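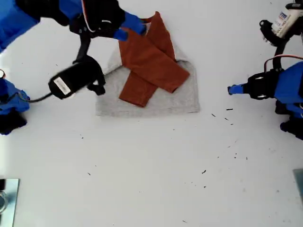
Hi, and welcome to Hollis! I started this little clothing repair shop at my kitchen table with 2 sewing machines and a big pile of my neighbors' jeans, and I still can't believe I get to do it all day.

We're on the main street in **Cimham** now, and there are 5 of us (6 in April, when prom dresses take over the back room). We fix zippers, patch elbows, take up hems and save sweaters from moth holes. Most small jobs cost less than $40 – ask before you give up on a favorite!

Coming from Breltel? Drop your bag at the Coment dry cleaner and we'll pick it up. Please wash things first, and check the pockets :)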